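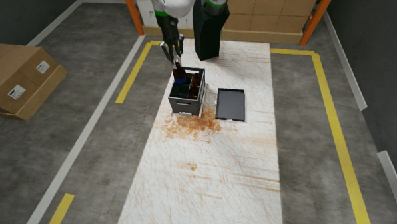 Salamatu Korletey wrote in to ask whether brown bottles from the store can be used again for homemade ginger beer, or whether she has to buy new ones. She had saved a crate of them and did not want to throw them out if they were still good.

They can be used again if they are the right sort and in sound shape. The steps for sorting, cleaning, filling and capping them follow.

Which bottles to keep

Keep bottles that need an opener. The lip is smooth and rounded, with a thick ring of glass just under it. Twist-off bottles have a thread molded into the neck, and a regular crown cap will not seal on them. Put those in the recycling.

Keep only bottles that were made to hold a fizzy drink. Juice, syrup and sauce bottles have thinner walls and can burst.

Run a fingertip lightly around the outside of the lip. If you feel a chip, throw the bottle out. Then hold it up to a window and look for cracks, deep scratches near the base, and any ring of dirt inside.

Brown glass is the best choice for beer, which picks up a skunky smell in light. For ginger beer the color makes little difference.

Removing labels

Fill a sink or tub with hot tap water and stir in a cup of washing soda. Put on rubber gloves first. Lower the bottles in on their sides so they fill up and sink. Leave them for 3 hours. Most paper labels will float off. Scrape the rest with a plastic scraper and rub away the glue with a scouring pad.

Foil labels and the clear plastic kind take longer. I leave those overnight, and a few never come off cleanly. The Dullolik cider bottles are the worst I have dealt with. I leave the labels on those now.

Do not put aluminum pans or trays in the washing soda bath. It turns them black.

Cleaning the inside

1. Rinse each bottle with warm water.

2. Add a squirt of unscented dish soap and scrub with a bottle brush. Reach the shoulder as well as the bottom.

3. Rinse until there are no bubbles left, then once more.

4. Look through the neck toward a light. If there is still a film, fill the bottle with oxygen cleaner mixed as the package says, let it stand overnight, and scrub again.

A dishwasher will not do this job. The spray hardly gets past the neck.

Sanitizing

Do this on bottling day, right before you fill. I use a no-rinse sanitizer from Plikley, but any no-rinse brand sold for home brewing will do. Mix it at the strength on the label. More is not better.

Pour some into each bottle, cover the mouth with your thumb, shake, and pour it on into the next one. Let each bottle sit for as long as the label calls for, then turn it upside down on a clean rack to drain. A little foam left inside does no harm. Soak the caps in a bowl of the same mix.

Filling

Siphon the ginger beer in, with the tube touching the bottom of the bottle. Stop when the liquid is an inch below the lip. If you have a bottling wand, fill right to the top and pull the wand out. The space it leaves is the right amount.

If your recipe calls for priming sugar, weigh it. Do not guess and do not round up. Too much sugar is the usual cause of burst bottles.

Capping

Set a cap on the bottle and put the capper over it. Press both handles down evenly until they stop. Check that the skirt of the cap is tight against the glass all the way around and that the cap does not turn. If it turns, take it off and use a new one. Never reuse a cap.

A bench capper is easier on the wrists than the two-handled kind if you make large batches. Caps come in bags of 200 and keep for years in a dry cupboard.

Storing

Stand the bottles upright in a plastic crate and put a lid or a folded towel over the top. Keep them at room temperature for 3 days, then open one over the sink. If it is fizzy enough, move all of them to the refrigerator. If it is flat, give them another day and test again. Ginger beer keeps working as long as it is warm, so do not leave it out and forget it. I drink mine within 10 days.

After pouring

Rinse each bottle as soon as it is empty and let it drain upside down. A bottle rinsed right away needs only a quick brush before the next batch. One that has sat with dregs in it needs the overnight soak.

Last updated Oct 3, 2025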